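Kuvero 3-series TV: motion setting keeps turning itself back on

couchside80
21 February 2023
Picked up the Kuvero at the Trinov store in Ernville. Picture is fine, sound is thin, no complaints for the price. My problem is motion smoothing. I switch it off, and the next evening it's on again. Same input every time. Any ideas?

mathias_fan
Are you changing it in the quick menu? Those changes only last until the set powers down. Go into the full settings menu and turn it off there.

couchside80
Full menu. Tried it three times.

873hz
Then it's the store demo mode. Mine came set that way from Trinov too. It resets the picture every time you unplug it. Look under System, Usage, and pick Home.

mathias_fan
Demo mode would put a banner on the screen. I doubt that's it.

873hz
No banner on mine – just the settings jumping back. Depends on the firmware, I guess.

couchside80
Checked. It was already on Home. I do cut the power at the strip every night, so that part may matter. I'm going to leave the strip on for a few days and see.
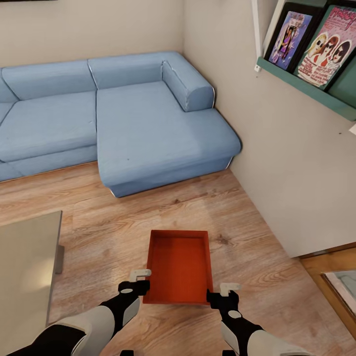 I'm also not giving up on the sound. I have an old Mathias soundbar in the closet, and I'd like to use it over optical before I spend money on anything newer. If the smoothing comes back with the strip left on, I'm returning the TV.

mathias_fan
Optical will work, but set the TV to PCM or you may get silence. I still say do a factory reset before you return it.

873hz
Agree on PCM. I'd skip the reset, it did nothing for mine. The June update fixed it.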